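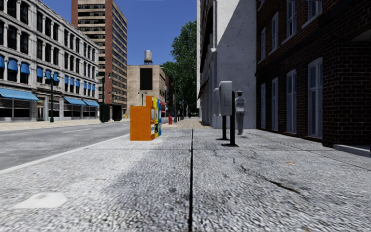
Dimitriou
Playtest Coordinator, Casholm Games

January 13, 2020

Call for playtesters: Plinitz, a trick-taking card game

Casholm Games is looking for people who like to play cards and who are willing to tell us what does not work. We are a small publisher in Mivorport, and our next game is Plinitz. It is a trick-taking game for three or four persons, with its own deck and with a trump suit that can change in the middle of a hand. The rules have been ready in a first form since December. Now we need that other people play it, without us sitting at the table and explaining.

What you will do

Each group receives a printed test deck, a rule booklet and a pad of report sheets. You read the rules by yourselves and you play. Please do not write to us with rules questions before the first evening is finished. If something is not clear, decide together how you will play it and write down your decision on the sheet. These notes are for us more useful than the final scores.

After every evening one member of the group fills in the report sheet. It has two pages. The first page asks for the scores, the length of the game and who dealt first. On the second page you can write freely. In the earlier test we received 679 sheets, and many of them had nothing on the second page. We would like to see this page used more, also when you have only a small complaint.

The parts of the game which we want to test most are these:

The change of trump. Some players felt it comes too late in the hand to matter.
The game with three persons, where six cards are taken out of the deck before dealing.
Scoring of the last trick. There are two versions in the booklet, and your group will be told which one to use.
The colors of the suits. The green and the blue were hard to separate under a weak lamp, so we have changed the blue.

Who can take part

You should be 16 years or older and have a regular group of three or four persons, yourself included. You do not need to be an expert. If your group already knows Hearts, Spades or Euchre, you will learn Plinitz quickly, but we also want groups in which one or two members have never played a game with tricks. Please tell us this in your application. It will not lower your chances.

The rules exist only in English at this moment. I am myself not a native speaker, and I am glad for every remark about a sentence that can be understood in two ways.

What you receive

Playtesting is not paid. Every group which sends in all its report sheets gets one copy of the finished game and its name in the rule booklet, if it wishes so. We pay the postage in both directions. The test decks must come back to us, also when they are damaged.

How to apply

Write us a short letter or e-mail, 800 characters at most, with the following:

A name for your group and the number of players
Which card games you play now, and how often you meet
A mailing address for the package
If you have tested games before, for which publisher

We have printed 700 report sheets for this round, so the number of groups is limited. Applications are read in the order in which they arrive, and you will get an answer in any case. Please mark the letter or the subject line with "Plinitz test" and send it to the Casholm Games office in Mivorport.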